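How to compare two sets of gripper fingers on a task board without fooling yourself

I promised a few people I would write this up properly after the Vedilness project finished, and it has taken me until April to get round to it, so thank you for your patience. The question I'm asked more than any other is which fingers to buy (or print, or beg from another lab), and my answer is always that you should try both sets on the same jobs, in the same place, before you spend anything. It isn't hard, but there are a few ways to go wrong and I have been down most of them myself!

What you need

One arm with a parallel gripper, two sets of fingers that fit it, a camera near the wrist, a second camera that looks at the whole bench, and something fiddly for the gripper to work on. We use a task board with sliders, push buttons, toggle switches, banana plugs and a rotary knob, and I'm very fond of it. If you haven't got one, an old bit of control panel screwed to a heavy base will do nicely. Our two sets of fingers were the Andholm, long and tapering to a narrow tip, and the Nister, which are shorter with a flat rubber pad.

Step 1. Fit the fingers and find your zero

Bolt on the first set and close the gripper slowly with the force turned right down. Look at the tips from the side and from straight on. If one arrives before the other, or they cross, slacken the bolts, nudge and try again. Then set the closed position in the controller. I forgot to do this once after swapping sets, and spent a whole afternoon blaming a perfectly innocent pair of fingers for dropping things.

Step 2. Set the tool point again

A longer finger puts the tip somewhere else, and the controller has no way of knowing unless you tell it. Touch the tip to a fixed mark from several directions and let the software work out the offset. We use a small program called Diệp for this, but whatever came with your arm will be fine. Keep one saved file for each set and name it plainly. "New2_final" will mean nothing to you in a month, believe me.

Step 3. Choose your jobs and write them down

Pick jobs that ask different things of the fingers. A slider wants a light hold and a straight pull. A button only wants a push, and almost any finger will manage it. A toggle needs the tip to get in beside a short lever. A rotary knob is the real test, since the wrist has to turn while the grip stays put, and any slop in the fingers shows up straight away. Wires are awkward for everyone.

Write down what counts as a success before you begin. For the knob, ours was "pointer on the chosen number, no second grab". You will be sorely tempted to bend the rule halfway through when your favourite is losing.

Step 4. Run them in blocks

We did 40 tries of each job with each set, in blocks, swapping fingers between blocks. It's a nuisance, but if you do all of one set in the morning and all of the other after lunch you are partly measuring how tired you were. Move the board a little between blocks too, including turning it, or you'll only learn that your arm can repeat itself.

Step 5. Watch from both cameras

The wrist view tells you whether the tips are lined up and the bench view tells you whether the rest of the arm is about to do something silly. Long fingers can fill a lot of the wrist view, so check what is left to see with before you settle on a camera angle.

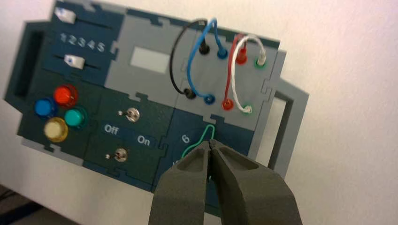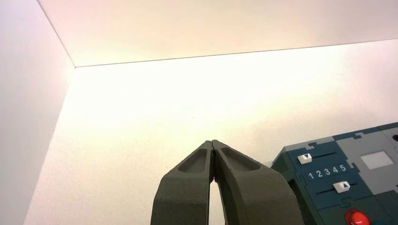
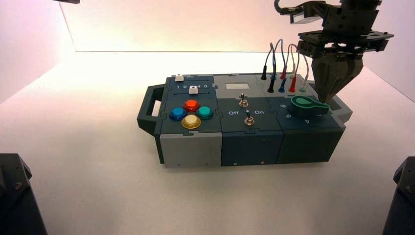 Step 6. Add up and look at the failures

Out of more than 329 logged tries, 234 were clean first time, and if I had stopped there I would have learned very little. Go back through the misses and sort them by what went wrong: missed the part altogether, got it and slipped, got it and pushed the board, or stopped by the controller. With the Nister set, 16 of the misses were the pad catching on a neighbouring part, so that was a matter of width and no amount of extra grip force would have cured it. The narrow tips had their own trouble, mainly twisting a little under load on the knob.

If your misses are nearly all slips, try a higher force before you change fingers. If they are nearly all misses of position, go back to step 2 and do the tool point again, as that's the culprit more often than people like to admit (me included).

We kept the narrow set on for the board work and put the padded ones back for lifting boxes, where they are lovely. Swapping takes a few minutes once you've done it a few times. Do keep the bolts in a little pot with a lid.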